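A thread on whether machines can do the chores yet, as my brother-in-law keeps assuring me they can. I spent nine years running a hotel laundry and then a small repair shop, so I have opinions. Bear with me. 1/

It started with a promotional film from Hernex. You may have had it sent to you as well. A kitchen, a basket of clothes, soft piano, two arms folding a T-shirt into a nice square. It has gone round every group chat I'm in with the caption "finally". 2/

I watched it three times. The T-shirt is laid out flat before the arms start. Sleeves out, collar up, no creases, right way round. Whoever laid it out had done most of the job by then. 3/

If you've ever worked with linen you'll know that folding is the easy bit. The work is in finding an edge. You stick a hand in a heap, pull, get something, let it hang, turn it, find a corner, find the next corner. A new starter learns that in a morning and never thinks about it again. 4/

There's a clock in the corner of the Hernex film, very small, and it does not tick at the speed of my kitchen clock. I make the T-shirt 184 seconds. I can't swear to that, the numerals are tiny, and I'd be glad to be corrected by anyone from the firm. 5/

184 seconds for one T-shirt. We had a lad at the hotel who was slower than that on his first day, but he was also eating a sandwich. 6/

Now the shop-floor side, as people keep telling me factories cracked all this decades ago. They cracked some of it. A part that's always the same part, arriving the same way up, in the same spot, gets picked up beautifully all day and all night. I've stood and watched a line do it and it's lovely. 7/

Then I went to see the returns shed at Curdale, where things come back from customers in whatever state customers leave them. Bags inside bags. One boot. A duvet cover with a pillowcase stuffed in the corner. Every bench had a person at it. 8/

I asked the shift manager, Renata Paredes, if they'd tried arms on the benches. They had, in July, for up to 20 working days. It was fine with boxes. It was fine with boxes again the next day. Then the knitwear came in. 9/

What happened with the knitwear, as she told it, is that it would take hold of a jumper and also of the jumper underneath, and then stop and wait for somebody. So they had a person standing by for the stopping. After a bit the person was just doing the jumpers. 10/

I'm not sneering at the people who build these. Grabbing hold of soft stuff is hard. A mug is the same shape when you pick it up as it was on the table. A sock changes shape the moment you touch it, and again when you lift it, and it'll have a different shape again when you put it down. 11/

So this is where I think the real work is, one small limp thing between two jaws over a stripy cloth, and none of the soft piano. Far more useful to me than the Hernex film. 12/

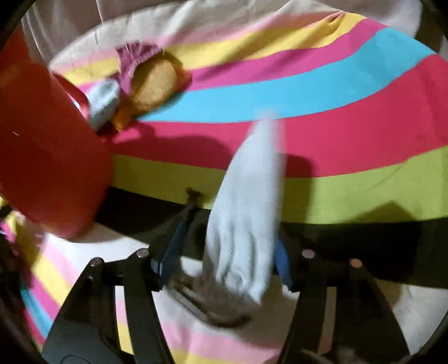 Nélida Salinas replied that I'm being unfair, and that I'm judging the whole field by one advert. Her point is that picking up is the part which has come on most in the last few years, that a plain two-jaw grip can now manage a lot of cloth it would have fumbled before, and that dishwashers were rubbish at first too. 13/

Fair enough on the advert. I'd say two things back. A dishwasher got good by being a box you bring the plates to. We changed how we stack plates to suit it, and bought different plates. I still have a drawer of things that can't go in it. 14/

And the other thing is what "manage" means. If it picks up the sock nine times out of ten, that sounds great. Do a family wash and you're on your hands and knees behind it several times a load. I've had colleagues like that and we didn't keep them on the sorting table. 15/

Also pairing. Has anybody shown me pairing? With the real contents of a real drawer, where there are four nearly-black socks that are all slightly different nearly-blacks? I'd pay to watch that. I can't do it myself under the bathroom light. 16/

Someone asked what I'd accept as proof. Reasonable question, so here's my list, and I'd say the same to any firm that wants my money.

Tip the basket out in a heap. Don't touch it.
Run the film at normal speed, one take.
Include something inside out.
Include a fitted sheet.
Tell me how many times a person stepped in.

17/

That last one matters most to me and it's the one I never get. I wrote to Hernex and asked. The reply said the product was "designed for minimal supervision". I wrote back asking for a number. That was a while ago. 18/

There was a write-up of a trial at the Cirnham care home doing the rounds too, headline something like "robot clears the laundry backlog". I read down to the bottom. 1,164 items over the trial. Sounds like plenty until you find out they were all flat towels, one size, bought specially. 19/

Nothing wrong with towels. A care home gets through a lot of towels. But the headline said laundry, and the residents' cardigans were still being done by the same two women in the back who had always done them, plus they now had to feed the towels in. 20/

Somebody is bound to bring up Nông, so I will. It's the one with the wheeled base and a single arm, meant to tidy a child's bedroom. I've seen it at a trade day. It put a wooden block in a tub. It put a second block in the tub. It then had a long think about a dressing-up cape and went round it. 21/

I rather liked it for that, to be fair. It's what I'd have done. 22/

Where I do think they'll be useful first: hospital sheets, where everything's the same and there's a mountain of it. Hotel towels, likewise. Carrying the full basket up the stairs, which I'd take tomorrow, please, my knees would write the cheque. 23/

Where I don't see it for a good while: your house. Your house has one of everything. The thing on the chair isn't dirty but isn't clean. There's a tissue in a pocket. There's a jumper that must never go in the dryer and the only record of this is in your mum's head. 24/

That last one isn't a gripping problem at all and I don't know who's working on it. A better hand won't tell you whose vest it is. 25/

A few of you have asked about price. Hernex doesn't print one, it says "register your interest". I've been in enough showrooms to know what that does to the number. For comparison, the launderette at the end of my road does a service wash, folded, and the woman there remembers that I like my shirts on hangers. 26/

And to the chap who said I'm only worried about my old trade: a bit, yes. The folding benches were steady work for people who needed steady work, and I'd like any talk of replacing them to be based on what the kit does on a wet morning with a mixed load. If it does the job, fine, say so and show me. I've seen managers cut a shift on the strength of a film. 27/

Nélida came back again to say she'll send me some one-take footage, normal speed, from a mixed heap. I've said I'll watch all of it and post what I think, good or bad. If there's a fitted sheet in there and it comes out with the corners tucked, I'll eat a pillowcase. 28/

Muting this for the evening, there's a load in the machine and it's not going to hang itself up. If you work with these things and have a figure for how often a person steps in, my messages are open. A figure, please. Not a brochure. 29/29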